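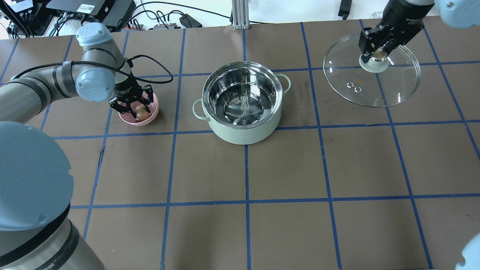

Figure 1. Mint-green pot with the glass lid off, and pink bowl, on the taped table.

3. Method

The cookware study was carried out on a brown table marked out in squares with blue tape. The squares served as a reference for placing each item, and positions were noted by row and column. The pot was placed in the central area with its two loop handles to the left and right. The bowl stood to its left.

Each trial consisted of moving one item of food from the bowl to the pot and then fitting the lid. Seven trials were run for each layout, and three layouts were used. A trial was stopped after 300 seconds if the lid was not seated.

3.1 Lid

The lid is clear glass with a cream-coloured knob and two small steam vents. Seating was checked by eye from the side. A gap at any point on the rim was recorded as a fault.

3.2 Changes from the Comdale layout

The earlier Comdale report kept the bowl 10 cm from the pot. This left too little space to set the lid down, so the spacing was increased. Results for both spacings are given in Section 4, Table 2.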